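About us

Hello, and thanks for dropping by! I'm one of the people behind Tirkine, a small company that collects examples for robots to learn from. If you've ever taught a child to lay the table, you'll have a fair idea of my working day - you do the job, slowly, then do it again with everything moved a few inches to the left.

We started in December with one table and a very long list of things we wanted to try. There are eight of us now, and our first big collection, Brullavura, came to 1072 recorded examples of picking things up and putting them down again. We do the moving ourselves with hand-held grippers, so the learning system gets to see the job from just behind the fingers. I still get a bit too pleased when a session goes well!
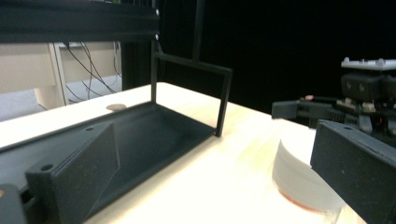

At the table: black tray on the left, gripper finger on the right.

Our current project is called Flollik, and it's all about variety. We record in sets of 24, changing the starting positions between goes (and swapping who holds the gripper, as we all have our own habits). Fumbled tries stay in, with a label, and I'd argue they're some of the best material we've got. Every set gets watched back by somebody who wasn't there before it goes anywhere near training.

We work with up to 16 customers a year, mostly small teams who have a robot and a clever idea but no time to sit at a table all day. Sachdeva, our sorting and labelling tool, is shared with all of them, and we're always happy to talk through how we use it.

Fancy a visit? Our next open day is Saturday, May 11, 2024. Drop us a line through the contact page and we'll save you a turn with a gripper.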